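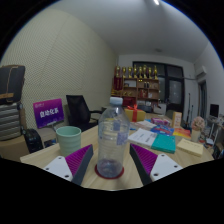

Muireann Keane wrote in to ask whether she really has to pull every drawer out of the kitchen before she hands back a rental, and she's annoyed at me for making her do it last February. Yes, Muireann, you do! Sorry. Crumbs live back there and so do mice.

So this is my walk-through list for the Rowlands house again, with my notes on how it went this time. I do it with a clipboard and a flashlight and it takes me most of a morning (I stop for coffee, I'm not a machine).

Search this site Enter keywords Go

SMOKE AND CO ALARMS
Upstairs hall: OK. Loud enough to scare the dog next door.
Basement: OK, new battery put in.
Back bedroom: FAIL. Chirped once and quit. It's an old Trameck unit and the date on the back is long past, so I'm replacing the whole thing.

STAIRS AND RAILS
Front steps: OK, swept.
Basement rail: loose at the bottom bracket. I tightened it and it still wiggles, so longer screws are on my list. Please don't lean on it until I get there.

KITCHEN
Extinguisher: OK, needle in the green, pin in place. I moved it from under the sink to the wall by the door, where you can grab it without reaching past a fire.
Stove: front left burner is slow to light. Call the gas guy.
Drawers: all out, all wiped, all back in. See, Muireann?
Outlets by the sink: both tripped and reset the way they should.
Table: leave a coaster out for the next people, and take your drink bottles with you.

WATER HEATER
Relief valve: OK, no drip.
Temperature at the bathroom tap: 113 on my kitchen thermometer, and I'm happy with that.
Boxes stacked up against it: YES, again. Moved to the shed. I love that people use the storage, I just want it on the other side of the room!

ELECTRICAL PANEL
Labels: 2 are wrong. "Den" runs the porch and "porch" runs nothing I could find. I've put tape over both for now.
Door clear: OK after I shifted a bike.

WINDOWS AND DOORS
Bedroom windows: every one opens, though the back one takes a shove. Rubbed some candle wax on the track and it's better.
Front deadbolt: OK.
Garage door: reversed fine when I set a scrap of lumber under it.

STILL TO DO
New alarm, back bedroom
Longer screws, basement rail
Gas guy
Figure out the porch breaker (Aidan Tully said he'd come look after 4:30 if I feed him)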